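手紙はもっと下手に書いていい

2022年5月23日

手紙を書く人が減った、という話はもう聞き飽きたという方も多いでしょうし、私もこの欄でいまさら嘆いてみせるつもりはありません。メールは便利ですし、孫の写真が朝ごはんの最中に届くのはやはりうれしいものです。それでも今日は手紙のことを書かせてください。先週、引き出しの整理を始めたらまるで進まなくなりまして、理由は単純で、古い手紙の束が出てきたからです。

私がガストヴィルに越してきたのは37歳のときでした。夫の仕事の都合で、知り合いは一人もなく、言葉にも自信がなく、最初の冬はほとんど台所と玄関を往復していたような気がします。そのころ、日本の母と、学生時代の友人二人と、それから隣町のケストステッドに住むエスペランサ・サボーという人と、私は手紙をやりとりしていました。サボーさんとは図書館の朗読会で一度隣り合っただけの仲だったのに、帰りぎわに住所を書いた紙をくれて、三日後にはもう封筒が届いたのです。隣町なのだから電話でもよさそうなものですが、彼女は電話が嫌いでした。私も外国語の電話は怖かったので、これは大変ありがたいことでした。

引き出しから出てきた束を読み返して、まず思ったのは、どれもこれも実に下手だということです。母の手紙は天気の話から始まって、庭の山茶花の話になり、近所の人の入院の話になり、途中で「ちょっと宅配便が来たので」と中断し、戻ってきたときには何の話だったか忘れていて、また天気に戻ります。友人の一人は便箋の端まで字を詰め込むので、最後の二行が縦になったり横になったりしています。サボーさんに至っては、二枚目が買い物の覚え書きの裏で、玉ねぎと電球と書いてある。本人は気づいていたのかどうか、いまだにわかりません。

そして、その下手さが、読んでいてたまらなくいいのです。

私の言いたいことはほとんどこれで尽きているのですが、もう少しお付き合いください。世の中には手紙の書き方の本というものがたくさんありまして、私も持っています。時候の挨拶、相手の健康を気づかう一文、本題、結びの言葉。あれは立派なもので、お世話になった先生への礼状や、お悔やみの手紙を書くときにはずいぶん助けられてきました。悲しみの最中にいる人に、自分の思いつきの言葉を投げるのは怖いものです。型があるというのは、そういうときの手すりのようなものだと思います。

困るのは、その手すりが、ふだんの手紙にまで付いてしまうことです。近況を知らせるだけの手紙に時候の挨拶がいると思うから、五月の挨拶は何だったかしらと本を開き、開いたら「新緑の候」と「薫風の候」のどちらにするかで迷い、迷っているうちに夕飯の支度の時間になります。翌日になると、遅れたお詫びの一文を足さなくてはいけない気がしてくる。一週間たつと、お詫びがもう一段丁寧にならなければいけない。こうやって書かれずに終わった手紙が、私だけでもどれほどあるでしょうか。

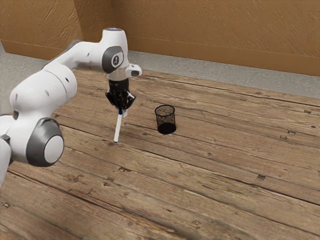
手紙を書く場所についても、私たちは少し構えすぎているように思います。書斎がないから、落ち着ける机がないから、とおっしゃる方がよくいますが、母は生涯、自分の机というものを持たずに、食卓で書いていました。醤油差しを脇に寄せて、新聞をたたんで、空いたところに便箋を置くのです。つやつやの机はどうも背筋が伸びてしまっていけません。この天板のように年季の入った木の面だと、少々インクをこぼしても許してもらえそうで、書き出しの一行がずいぶん気楽になるものです。母の食卓も、布巾でこすられ続けて角のあたりの色が抜けていて、便箋一枚では下の木目に鉛筆の先がひっかかり、ときどき字が妙なところで跳ねていました。その跳ねを、私は今でも母の字の癖の一部だと思っています。

さて、下手でいいと申し上げると、必ず反対なさる方があります。この話を去年の読書会でしたときも、モーティマー・プルイットさんが腕を組んで聞いていて、終わってから長い異論を述べてくださいました。プルイットさんは元は学校で作文を教えていた方で、下手でいいと教えると人は本当に下手なままになる、とおっしゃるのです。推敲というのは読み手への敬意だ、書きっぱなしの手紙を送るのは、散らかった居間に客を通すようなものだ、と。

これには私もしばらく考え込みました。散らかった居間に通されるのは、私はそんなに嫌いではありません。むしろ、通してもらえたと思うほうです。ガストヴィルに来て最初の年、いろいろなお宅に招いていただきましたが、よく覚えているのは、ソファの上の洗濯物を抱えてどかしながら「さあ座って」と言ってくれた家のほうで、きれいに整った応接間のほうは、失礼ながら、どの家がどれだったか混ざってしまいました。けれどもこれは好みの問題でもあるでしょうし、プルイットさんの居間はたいへんきれいなので、あの方の手紙がきちんとしているのは、それはそれでご本人らしいのだと思います。

ただ、敬意というところは、もう少し言わせてもらいたいのです。推敲が敬意であることに異存はありません。この原稿も、こう見えて三回書き直しています。でも、相手を思って半年寝かせた完璧な手紙と、今日思い出したからと今日出した穴だらけの手紙と、どちらか一つを受け取れるとしたら、私は迷わず後のほうをいただきます。人はいつまでもその住所にいてくれるとは限りません。サボーさんに最後に出そうと思っていた手紙を、私は出さずじまいでした。ちゃんとした文法で書こうとして、辞書を引き引き下書きをして、その下書きが二月のあいだずっと台所の棚に載っていたのです。棚に載せたまま、娘さんからのはがきで亡くなったことを知りました。

湿っぽい話になってしまいました。サボーさんご本人は湿っぽいことの大嫌いな人でしたから、この辺でやめておきます。下書きは今も持っています。読み返すと、文法はそれなりに正しいのですが、面白いことは一つも書いてありません。

少し実際的な話をしましょう。手紙を書きたいのに書けないという方に、私がおすすめしているのは、道具を出しっぱなしにしておくことです。便箋は箱に、切手は財布に、ペンは鞄の底に、というふうに散らばっていると、書こうという気持ちは三つ目の品を探しているあたりで冷めてしまいます。私は食卓の隅に一式を置くことにしてから、手紙の数が目に見えて増えました。夫は最初、食事のたびに邪魔だと申しておりましたが、そのうち自分も兄に宛てて何か書くようになって、今ではペンを元に戻さないのはたいてい夫のほうです。
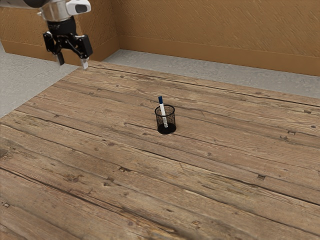 広い木の天板に、黒いメッシュのペン立て。

ペンは何でもかまいません。万年筆は素敵ですし、私も一本大事にしているのがありますけれど、しばらく使わないとインクが固まって、それを洗うところから始めることになります。銀行でもらったボールペンなら、いつ手に取ってもだいたい書けます。母は鉛筆でした。鉛筆の手紙は失礼だと、これも本には書いてあるのですが、母の鉛筆の字はずっと前のものでもちゃんと読めますし、同じころに友人がくれた青いインクの手紙は、窓辺に置いていたせいで半分消えてしまいました。

便箋も同じことです。私は一時期、美しい便箋を集めるのに凝っておりまして、透かしの入ったもの、縁に草花の刷ってあるもの、旅先で買った手漉きのもの、と引き出しが一段いっぱいになったことがあります。ところがそういう紙には、いい手紙を書かなければ申し訳ない。結局一枚も減らないまま、縁のほうから黄ばんできました。今使っているのは町の文具店ロブレスで買う徳用の便箋で、裏が少し透けますし、消しゴムを強くかけるとけば立ちます。でも、書き損じても惜しくないというのは、こんなに自由なものかと思います。黄ばんだ美しい便箋のほうは、近所の子どもたちが遊びに来たときに出してやりましたら、手漉きの紙に恐竜を描いて帰っていきました。あれがいちばんいい使い道だったかもしれません。

長さについても、よくご相談を受けます。何枚くらい書けばいいのでしょう、と。一枚だと素っ気ないから白紙をもう一枚添えるという作法もありますね。私はあれを子どものころに教わって、ずいぶん不思議に思ったものです。何も書いていない紙をもらって、うれしいのだろうかと。今は、短くて結構です、とお答えしています。プリヤ・ペティグルーという若い友人は、私に宛てて、はがきに「バスの窓から大きな犬を見ました。あなたに言いたくなりました」とだけ書いてよこしたことがあります。私はそのはがきを冷蔵庫に貼って、一年以上そのままにしておりました。毎朝牛乳を出すたびに犬のことを考えました。どんな犬だったのか、毛は長かったのか、次に会ったとき聞こうと思いながら、会うとほかの話ばかりしてしまって、いまだに聞けずにいます。

同じ内容が電話の画面に届いていたら、と考えてみます。きっと私は笑って、犬の絵の小さな印を返して、それで昼までには忘れていたでしょう。電子の便りが冷たいと言うつもりは少しもないのです。ただ、あれは流れていきます。流れていくのがいいところで、返事も軽くて済みます。手紙のほうは、物ですから、居座ります。冷蔵庫に貼られ、本のしおりになり、引き出しに入り、何十年もたって片づけの邪魔をします。私の片づけがいっこうに進まないのは、そういうわけなのです。

字が汚いから、という理由もよく聞きます。これについては私は少し強情で、字が汚いことは手紙を書かない理由にはならないと思っています。読めないところがあるのも楽しみのうちです。サボーさんの手紙には、どうしても読めない単語がいくつもあって、夫と二人で電灯にかざしながら、これは「靴」だ、いや「羊」だと言い合ったものです。羊だとすると、サボーさんは雨の日に羊を履いて教会に行ったことになります。私たちは長いこと羊説をとっていました。きれいに打ち出された文字だったら、あの晩はなかったわけです。 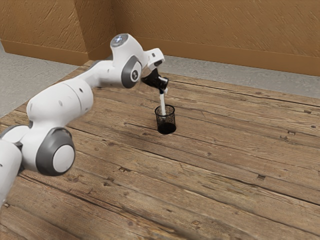
それから返事のことです。私がこの話でいちばん声を大きくしたいのは、実はここかもしれません。手紙をもらうと返事を書かなければならない、だから相手の負担になると思って出せない、という方がいらっしゃる。お気持ちはよくわかります。優しい方ほどそうおっしゃいます。でも、返事の要らない手紙というものが、もっとあっていいのではないでしょうか。私は近ごろ、末尾に「お返事はご無用に」と書くことにしています。社交辞令で書いているのでは決してなく、本当に要らないのです。書いた時点で、こちらはもう半分くらい満足しているのですから。すると面白いもので、返事は思いがけないころに来ます。忘れたころに、まるで関係のない用件で来て、最後に一行だけ、前の手紙は読んだと書いてあったりします。

この町の公民館で、月に一度「書く午後」という集まりをやっています。始めてから17年になるそうで、私が通い出したのはそのうちの後半です。プリヤ・プルイットさんという、先ほどのモーティマーさんのお嬢さんが世話をしてくださっていて、お茶とビスケットが出て、あとはめいめい黙って書くだけです。添削もしませんし、読み上げもしません。前回は26人も来て、椅子が足りず、窓の下の長椅子に板を渡して書いている方までいました。若い方も多かったのですよ。スマートフォンを鞄にしまって、宛名を書くところで、郵便番号はどこに書くのかと小声で隣の人に聞いている。聞かれたほうも実はよく知らなくて、二人で私のところに来ました。私は得意になって教えましたが、あとで家に帰って確かめたら、少し間違っておりました。届いたでしょうか、あの手紙は。

その席で、マーカス・ダンリーヴィさんという、あまり口をきかない男の方が、帰りがけに一度だけ話をしてくださったことがあります。弟さんと長いこと疎遠で、謝るべきことがあって、何度書いても謝りの文句がうまくいかない。それで、謝るのをあきらめて、釣りの話を書いたのだそうです。子どものころに二人で行ったレリレッティという湖の、桟橋の板が一枚抜けていて、いつもそこを跳んだということだけを書いて出した。返事が来たかどうかは、私は伺いませんでした。伺わなかったことを少し後悔しておりますけれど、あの場では聞けるものではありません。お話を聞きながら、あの謝りの文句は、立派に書けていたら出せなかったのかもしれないなと思いました。立派な文句というのは、書いた本人がいちばん信用できなくなることがありますから。

もちろん、何でも思いつくままに書けばいいというものでもないでしょう。怒りにまかせて書いた手紙は、一晩置いたほうがよろしい。私は二度ほど置かずに出して、二度とも郵便受けの前で腕をつっこんで取り返せないものかと真剣に考えました。人の秘密を書くときも用心が要ります。手紙は居座ると先ほど申しましたが、居座った先で誰の目に触れるかは、こちらでは選べません。母の手紙にも、近所の方の離縁の事情がずいぶん詳しく書いてあるのが一通あって、これはどうしたものかと、今も束の外に出してあります。捨てるべきなのでしょうね。でも同じ便箋の裏に、梅干しの塩加減が書いてあるのです。

プルイットさんのために付け加えておきますと、下手に書いているうちに、人は案外うまくなるものでもあります。母の最後のころの手紙は、初めのころのものより明らかによくなっています。相変わらず天気と山茶花と宅配便なのですが、山茶花のところが、読むと庭が見えるようなのです。誰にも直されず、誰に褒められるでもなく、食卓で何十年か書いていたら、そうなったのでした。プルイットさんにそう申し上げたら、それは君のお母さんに素質があったのだ、と即座におっしゃいました。そう言われると娘としては悪い気がしないので、その日の議論はそこでおしまいになってしまいました。うまく丸め込まれたような気もします。

ところで、束の手紙を数えるつもりはなかったのに、夫がおもしろがって全部数えてくれました。695通あるそうです。母のものがやはりいちばん多く、次がサボーさんでした。私のほうから出した手紙も、どこかの引き出しに同じように居座っているのか、それともとうに捨てられたのか、それはわかりません。若いころの私の手紙は、正直なところ捨てておいてほしい気持ちもあります。見栄を張って、難しい言葉ばかり使っていましたから。

引き出しはまだ半分しか片づいておらず、食卓の端には束が積んだままで、夕飯のたびに移動させています。昨日は、その束のいちばん上にあった友人の手紙に返事を書きました。向こうの手紙には、猫が子を産んだので一匹どうか、と書いてありました。ずいぶん昔の手紙ですから、その猫ももういないでしょうけれど、お返事が遅くなりました、猫はまだいますか、と書いて、切手を貼って、今朝、散歩のついでに出してきたところです。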